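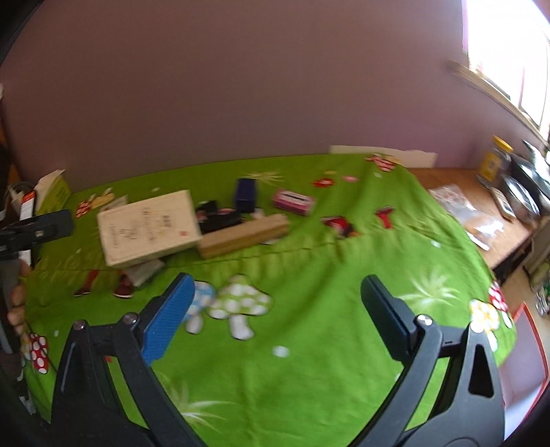 Fig. 1. Gripper open over the table, boxes on the printed cloth.

Project report, group 4
Ctibor Koubek, Tatiana Vondráček
Handed in 03/10/2020

What this report is about

Our project was supposed to be a comparison of two ways to pick small boxes off a soft surface. It became a report on a fault. The hand-held gripper (we call it Ellia in the logs, so that name shows up below) started closing by itself and we spent most of the term finding out why. The comparison part is short. Sorry. We ran out of time.

Setup

Two-finger gripper, hand held, camera on the tool. Fingers are on a linkage, pads on the tips. Small motor in the body, position sensor on the motor shaft, control board running the Flokau firmware that the last group left us. We changed the grip force limit and nothing else before the first tests.

Objects were ordinary packaging: boxes in different sizes, some flat packets. Placed by hand and mixed up again between runs. We wanted clutter, with things touching, so the fingers have to go in next to a neighbor.

What happened

Run 67. Tatiana had the gripper over the table, fingers wide open, no command given. Fingers snapped shut. She had her other hand close by because she was moving a box, and the pad caught the side of her thumb. Red mark, no cut. We stopped for the day and told our supervisor the same afternoon. Incident form is in Appendix B.

At first we thought she touched the trigger. She says no. The log says no too, trigger line stays low the whole time. So the board decided to close on its own.

It happened again on run 71 and run 80, both times with the fingers fully open. Never half open. We should of noticed that pattern sooner.

Looking for the cause

First guess, bad trigger cable. Swapped it. Still happened.

Second guess, power dip. Put a meter on the supply for a whole session. Flat. Waste of an afternoon.

Third guess was the position sensor and this one was right. The sensor gives a number for the finger opening. Fully open should stop at 759. When we pushed the fingers by hand to the very end of travel the reading climbed to 759 and then on some tries jumped down to 278, then back. The firmware sees a position far from where it thinks it is and corrects hard. The correction is the snap.

Why the jump: the magnet on the shaft was sitting slightly off center and one of its screws had backed out. Near the end of travel it tips and the sensor loses it. In the middle of the range its fine, so our bench check in the first week never caught it. We only did the bench check from closed to half open. That was our mistake.

Fix

Screw back in with thread lock, magnet centered with a paper shim.
Software stop moved in so the fingers dont reach the last bit of travel.
New check in the firmware: if the reading changes more than the motor could possibly move in one cycle, cut the motor and wait for a reset.
Lower motor current when no command is active.

The third one matters most, in our opinion. Screws come loose again. Ctibor tested the check by pulling the sensor plug with the gripper running, and the motor cut out each time. We did not test a slow drift of the sensor, only sudden jumps. A slow drift would probaly get past it.

Rules we use now

Free hand stays off the table when the motor is powered.
Objects get moved with power off. Annoying and slow but ok.
The person holding it says "live" before switching on.
Full range check, closed to fully open, before every session. Goes in the log.

Results of the comparison (short)

Straight down approach vs. coming in from the side. Side was better for flat packets lying partly under something, down was better for boxes standing up. Too few runs after the fix to put numbers on it, and we threw out everything before the fix because we cant trust the opening values. The tables we had in the draft are gone for that reason.

Left to do

Order a proper magnet holder, the shim is temporary. Test slow drift. Repeat the comparison in May if the gripper is still ours. The Říha notes on linkage wear say to look at the pivot pins too and we havent done that yet.

Log files are in the shared folder under Gutlow, sorted by run.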